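Bench notebook, Geswood room, Friday

Arm 2 stopped itself again at 2:40 this afternoon, and this time we caught it with the logger running. I've been waiting all week for this! Three stops since Monday, all of them marked "unexpected contact, wrist" and all with nothing in reach that the arm could have hit. Isabelle Nguyen was on the pendant, I was reading numbers off the laptop, and we both shouted at the same moment.

What the log says: the wrist joint asks for more and more current as it turns past 67 degrees, climbs smoothly for 200 milliseconds, then trips at the 900 mA limit. A real bump would be a spike. This is a ramp, like something stretching. So my money is on the sleeve.
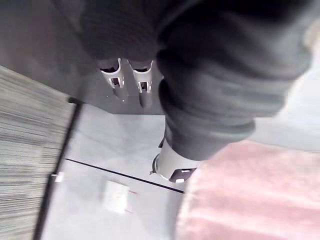 The Vavine sleeve went on in January and I still love it, it keeps grit out of the joints better than anything we tried before. But it has a lot of spare cloth in it, and when the wrist rolls the folds have to go somewhere. If one gets caught at the cuff, the next bit of travel pulls the whole sleeve tight and the joint feels the drag. The controller can't tell drag from a person's hand, so it stops. Good! I would much sooner have it stop for a fold of cloth than the other way around.

Isabelle wanted to raise the limit "just to see". We talked it over and left it alone. Anyone picking this up next week, please leave it alone too. The limit is there for hands.

Test we ran instead, after a lockout and a proper look around the wrist:

Sleeve as fitted, slow roll from 0 to 90: tripped on pass 3, same ramp.
Cuff pushed back up by hand (power off, key in my pocket), same roll: 14 passes, no trip.
Cuff let down again: tripped on pass 5.

Not a huge sample, I know, but I was grinning by then. 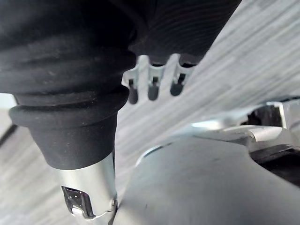 One thing still bugs me. The pass 5 trip came at 71 degrees, a bit later than the others, and the ramp had a small step in it halfway up. Could be a fold letting go and catching again. Could also be the Proren bearing starting to go, in which case the sleeve is only half the story. I want a run with the sleeve off completely before I blame the cloth for everything.

Shirley Fraser asked whether we can keep using arm 2 in the meantime. My answer was slow moves only, wrist held under 60 degrees, two people in the room, and tag it if it trips even once. She's fine with that.

To do:
Sleeve-off run, same speeds, log everything
Ask Vavine if they make a shorter cuff
Check the roll on arm 1 – same sleeve, never tripped, why?
Copy today's log to the shared drive (Isabelle)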